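Briltell's draft practice note on tabletop robot trials came out in March, and it wants us to sign up to 193 checks before anyone reports a success rate. I have read all of it, which I suspect puts me in a small group.

Some of it is fair. Starting layouts should be written down before a run, and a person who resets the blocks by hand should not be the one scoring. Fine. We should have been doing that at Dreltel years ago.

But 304 runs per task, with the same layout restored every time? That tells you how well an arm copes with one layout. Sigita Paju raised this at the Alham meeting and was told that variation is "covered in Annex 2." Annex 2 is a page on table height. 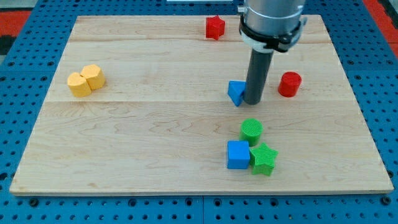

The note also has very little on what counts as a push. If the tool brushes one block and shifts its neighbor, is that a fail, a pass, or a fresh start? Two labs could follow every line of the draft and still report numbers that can't be compared. Vondráček has asked for a worked scoring sheet. I'd hold off on adopting anything until we see one, and comments can still go to Sigita.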